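# Report on a Supplier Visit: Umudach Bin-Picking Service

**Prepared for:** Operations Planning, Cullell
**Visit attended by:** Dirk Cuypers and Genowefa Czerwiński
**Month of visit:** December

## Purpose

Cullell has been considering whether the sorting of mixed customer returns could be partly automated at its smaller depot. Umudach offers a bin-picking service under the name Plukus, supplied on a monthly fee that covers the arm, the gripper, the picking software and remote support. The delegation was asked to see the service at work, to speak with the people who maintain it, and to advise whether a trial should be requested.

## Arrival and introduction

The delegation was received at 9:30 am by the applications team. A short safety briefing was given at the door, followed by a presentation of the service and its terms. Umudach stated that Plukus is sold in one configuration only, with the choice of gripper fingers left to the customer. The bins are the customer's own wherever possible.

Dirk Cuypers asked how the software deals with stock it has no record of. The team replied that no catalogue of items is required. The system proposes a place to grip based on shape, and an operator can be called in remotely when no proposal is good enough. Calls of this type are included in the fee up to 3000 per month. Further calls are charged individually, and the rate was not available on the day. It has been requested in writing.

## The picking station

The greater part of the morning was spent at the picking station, where the arm works over a single metal bin of assorted goods. The items are chosen to differ from one another in shape and surface, and the mixture is changed between sessions. Genowefa Czerwiński noted that the selection was closer to Cullell's returns than she had expected from the brochure, which shows only cartons.

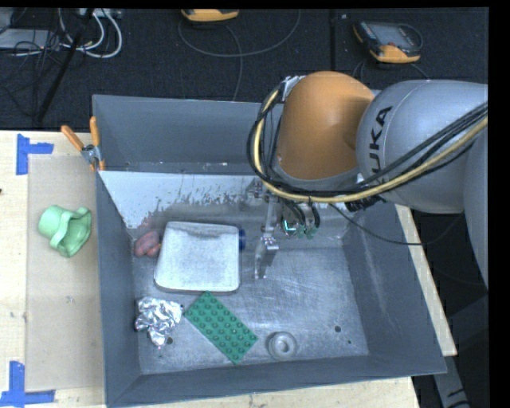
*The KUKA arm and gripper over the picking bin, with a crumpled ball of foil and a green studded building-brick plate among the items.*

Discussion at the station centred on three matters.

The first was reflective material. Foil and polished packaging are common in our returns, and bare metal bins add glare of their own. Umudach acknowledged that shiny surfaces remain the most frequent cause of a call to the remote operator, and recommended a matte liner for customers who are able to fit one. A liner would need to be checked against our washing procedure.

The second was flat stock. Thin items lying against the floor of a bin are difficult to lift with fingers alone. A suction attachment is in development, but no release date was offered and the delegation did not press for one.

The third was cabling. The cables on the arm run along the outside and form a loop near the joint. Mr. Cuypers asked about wear. Umudach inspects the cable set every six months and replaces it as part of the service – at no charge, according to the draft agreement.

## Installation and support

Installation takes four working days on a level floor. The customer provides power, a network connection and a guarded area. Our depot could meet the first two requirements now. The guarding would have to be purchased, and Borkowska, who supplied the fencing for our palletizing line, should be asked to quote.

Support is available eight hours a day on the standard plan. As the depot sorts well into the evening, this would leave nearly half of each shift without remote help. An extended plan exists at a higher fee. Ms. Czerwiński considers the extended plan essential to any trial, and this report adopts her view.

Training for floor staff is a half-day session held on site. The delegation was shown the training booklet and found it clear, although the section on restarting after a stop refers to an earlier version of the control screen.

## Matters outstanding

- Written rate for operator calls above the monthly allowance
- Confirmation that cable replacement is covered for the full term
- Samples of the matte liner, for testing at our own wash station
- Notice period for ending the service early

## Recommendation

The delegation recommends that Cullell request a trial of Plukus at the smaller depot, limited to one bin line and conducted with our own returns. No commitment to a longer term should be made until the outstanding matters have been answered. Mr. Cuypers will act as the contact for Umudach, and a draft trial plan will be circulated once the call rate has been received.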